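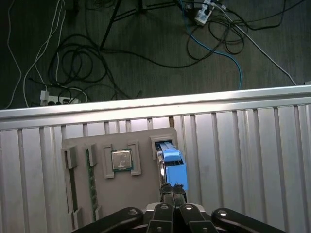 Grastalik Teach Bundle, reviewed after a month of motherboards

Posted Tuesday, May 5, 2020

The pitch on the Grastalik box is four words long: "Show it. It knows." I have been showing it since the start of April. It knows some things.

For anyone who hasn't run into it, the Teach Bundle is an add-on for arms you already own. You get a hand controller for driving the arm from a distance, a wrist camera with its bracket, a foot pedal for starting and stopping a recording, and a license for the software, which is called Murkance. You do the job through the robot a number of times, Murkance chews on the recordings overnight, and in the morning you have a program that is supposed to do the job without you. There is also a hand-guiding mode, where you grab the arm and drag it through the motions. More on that further down, mostly complaints.

I bought ours at full price from Zwahlen, the reseller, with shop money. No loaner, no discount. I mention it because every other review I found before ordering had been written on a borrowed unit in a single weekend, and they all used the word "magical."

What I tested it on

Our work is small assembly and rework, so I wanted something closer to that than stacking blocks. I used a mock motherboard: a flat grayish-beige plate stood upright against an aluminum extrusion frame, with a square CPU sitting between corner brackets, long memory slots to the left of it, and a graphics card slot over on the right. The parts are a CPU, a stick of RAM and a blue graphics card. You can take them out and put them back all day without wrecking anything expensive.

Having the board upright makes it harder than it sounds. Gravity isn't helping you seat anything, and if you let go early, the part goes on the floor. I thought about laying the plate flat to be kind to the product. Then I reread the box and decided against it.

Setup

The quick start card says 55 minutes. It took me most of a day, and I have done this sort of thing before. The bracket went on fine. The camera calibration failed over and over with a message that said only "try more poses," and after a while I was putting the arm in poses I'm fairly sure it was never meant to hold. What fixed it was turning off the overhead light. The manual doesn't mention light anywhere. Bare aluminum ribs throw back a lot of glare and I suspect that was the trouble, but I'm guessing.

Cables: plan for more than you think. Ours run across the floor behind the frame along with a couple of power strips, and the leads that come in the bundle are either far too long or a bit too short. Buy your own.

Driving by remote

This is the best part of the package, so I'll be fair to it. The hand controller is light, the arm follows it without much lag, and there is a button that scales your motion down so that a big move of your hand becomes a tiny one at the fingers. For lining up a card with a slot, that button is worth a lot. By the third evening I could seat the graphics card on most tries.

The catch is that you feel nothing. The controller buzzes when the arm meets resistance, and it's the same buzz whether the card is sliding in nicely or jammed against the edge of the slot housing. When I do this with my own fingers I wiggle the part a little and wait for it to give. Through the controller I was doing it by eye, off the wrist camera, and the gripper fingers cover up the spot I most want to see. You see the fingers, you see the card, and the contact between them, but the far end of the card is small and angled away from you. A second camera off to one side would help. Murkance supports one. It isn't in the bundle, and Zwahlen will gladly sell it to you.

Anca Rusu, who does most of our rework and has better hands than I do, took a turn for an afternoon. She was smoother than me within the hour. She also quit before I wanted her to, because her wrist hurt. The controller has no rest and no strap, and you hold it up in the air the whole time. I'd like to know how long the designers have ever held it in one go.

Hand guiding

In the ads this is the part where a smiling person takes the arm by the wrist and teaches it like a dance step. The arm does go soft when you press the pedal. It doesn't go soft enough. Big sweeping moves are fine. Small ones stick and then jump, and the last bit of a RAM insertion is all small moves. Your own hand also ends up in front of the wrist camera half the time, so the recording is full of knuckles. The software keeps those recordings without a warning, learns from them, and then has to do the job with no knuckles there.

I recorded one batch this way, trained on it, and got a robot that approached the slot with great confidence and stopped short. I didn't use the mode again except to move the arm out of my way when I was cleaning up. It's nice for that.

What it learned

I started with 16 demonstrations of the graphics card, which is the number the manual recommends for "a simple insertion." The result wasn't usable. It got the card to the slot housing and then pushed, hard, a little crooked, and kept pushing until the arm's own safety limit kicked in. I wrote to support. The answer, which did come quickly, was to record more.

So I recorded more, until I had 55 good ones. That was two long evenings, not counting the takes I threw away. With those, the card went in about as often as it didn't. I'd call that progress and I'd also call it a coin toss. When it missed, it missed in the same way each time, tipping the card as it came up to the slot. I went back through my own recordings and found I tip it too, then correct. The robot had picked up the tipping and was less reliable on the correcting. I can't call that a bug, but I do wish the brochure had a paragraph on it.

The RAM went worse. It's thin, the slot is long, both ends have to be lined up, and I never got a run I'd show a customer. The CPU I expected to be the hardest, and it did better than the other two. It's a square between four corner brackets, and those brackets guide it a good deal. Move the plate a little to the left, though, and success fell off for all three parts. The manual says small shifts are "handled." I'd like that word to come with a measurement.

What I changed that helped

Slow down near contact. My early demos were quick since I was proud of being quick. The slower ones trained better.

Always start from the same place, at least at first. The manual tells you to vary your starting position from the beginning. When I did that with a small set, I got mush. I'd vary it later, once the basic motion works.

Delete bad takes the same day. There's no way to mark a take as doubtful and come back to it, and they're named by a long string of digits, so by the next morning you won't know which was which.

Retry on purpose. In the last batch I let some insertions go slightly wrong and then backed off and tried again, all in one recording. That gave the arm something to do besides lean on the card. This was the single biggest improvement I saw and I got it from a forum post, with no help from Grastalik.

The software

Murkance runs in a browser window and is mostly pleasant. Recording is one press of the pedal. Playback is clear. Training has a progress bar that sits near the end for a very long time, and it doesn't tell you anything you could act on. When a trained run fails, you get a video and the word "incomplete." No force plot, no hint of where it lost its way. I did the detective work by watching my own demos beside the failures, and I can't see why the program couldn't put them side by side for me.

It crashed on me 4 times in the month. One of those took an evening's recordings with it. There is now an autosave setting, added in an update. It's off by default. Go turn it on.

Compared with the Undlow

I have also used the Undlow kit, at a previous job. Its controller is clumsier, with more lag, and its software looks like a tax form. But it comes with the second camera, it lets you label takes, and it makes no promises about knowing anything. If you're patient and you like reading settings pages, I'd lean that way. If several people with no robot background will be taking turns at the controls, the Grastalik is easier to hand over. Anca needed maybe ten minutes of explanation.

Who should buy it

A school or a lab that wants to collect recordings of people doing fiddly work by remote control could do well with this. The driving is good and the pedal is a smart touch. A small shop that hopes to have an arm seating cards by Friday should keep its money for now. For the time I spent teaching, I could have put in a very large number of graphics cards myself.

I'm keeping ours, partly because Zwahlen charges a restocking fee and partly because I want one more go at the RAM with a side camera. If that changes the result, I'll update the score.

Remote driving: good
Hand guiding: skip it
Learning from your demos: half there
Manual: poor
Overall: 3 out of 5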